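Lab Bench Talk > Workplace and Careers
Topic: Robot arm doing the tube racking, what happens to the rest of us

pipette_dad
Posted Sunday
I work second shift in sample prep at a contract lab in Tulton. Thirteen of us on the bench across two shifts. Management is moving tube handling over to arms, starting with loading and unloading racks. On a normal day we put through 900 tubes, and a lot of that is just picking one up, putting it in a hole, picking up the next one. This is the work I mean, orange racks and teal caps:

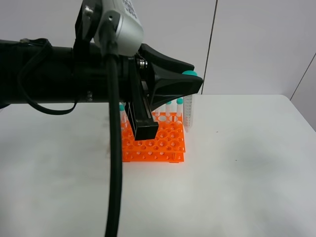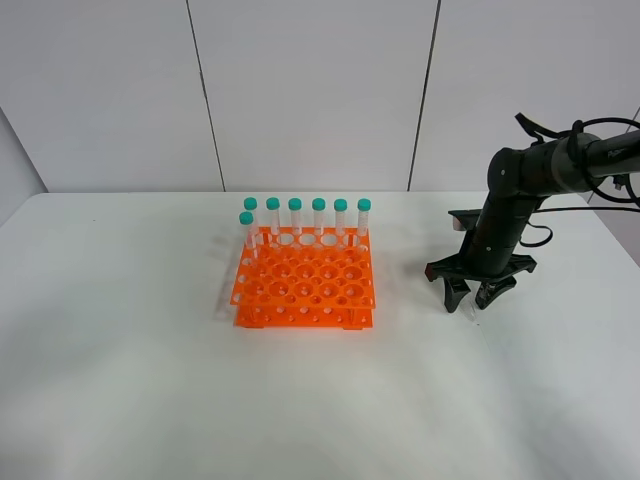

We've been told no layoffs. We've also been told the job titles will be "reviewed" in November, and I don't know how to read that. Has anybody been through this already? I'm more interested in what your day looks like now than in the sales talk.

mt_nightshift
Posted Sunday
We went through it at a hospital core lab with a Gokow line. Nobody lost a job on my shift. Two people left and were not replaced, so draw your own conclusion. My day went from racking tubes to clearing errors and doing the odd stuff the machine rejects: short tubes, bad labels, caps that were put on crooked.

My thumbs feel better. I had tendon trouble for years from caps and I don't have it now.

Rackmaster
Posted Sunday
"Not replaced" is a layoff with better manners. Ask them for the headcount plan in writing, by shift. If they say there isn't one, there is one.

mt_nightshift
Posted Sunday
I don't agree that it's the same thing. Both of those people were leaving anyway, one for school. But yes, ask for it in writing.

veresuser
Posted Sunday
I'm on the other side of this, I set up the cells at our site. We run Veres software for scheduling. Some practical points.

Speed is not where you gain. A good tech beats our arm on a single rack easily. The arm wins at 3 in the morning, and it wins on keeping track of which tube went in which hole.

Whoever restocks the cell ends up running it. Make sure that person gets trained and gets paid for it. At our place it took 147 days from install to the first pay grade change, and it only happened after two people threatened to walk.

Keep your manual procedure current. Ours went stale, and when the cell was down for a day the newer techs had never racked a full batch by hand.

pipette_dad
Posted Sunday
Thanks, the pay grade thing is exactly what I want to bring up. Right now the plan says techs will "support" the arms and there's no extra money attached. Training is one afternoon.

Rackmaster
Posted Sunday
One afternoon is nothing. Who do you call when it stops halfway through a batch on second shift?

pipette_dad
Posted Sunday
The day engineer, who goes home at 5.

Rackmaster
Posted Sunday
Then it's you.

sitela_tech
Posted Sunday
I'll disagree with the mood in here a little. I've worked next to a Sitela cell for two years and would not go back. I used to spend 70 percent of my shift on racks. Now I do method checks and I'm learning the instrument side - work I had been asking for since I was hired.

What I do miss is the talking. Four of us used to stand at one bench and the shift went by. Now I'm mostly alone with a screen and I see the others at break. That part wasn't in any meeting.

mt_nightshift
Posted Sunday
Same here on the talking. New people also learn slower, they used to pick things up from standing beside somebody.

veresuser
Posted Sunday
If you get any say in it, ask for the cell to go near the manual bench and not in its own room. It costs them nothing before the install and a lot afterward.

pipette_dad
Posted Sunday
Good one, I'll add it. So far my list is headcount by shift, pay grade, a callout number for second shift, more training, and where it sits. Meeting is at 2 pm and I'll post what they say.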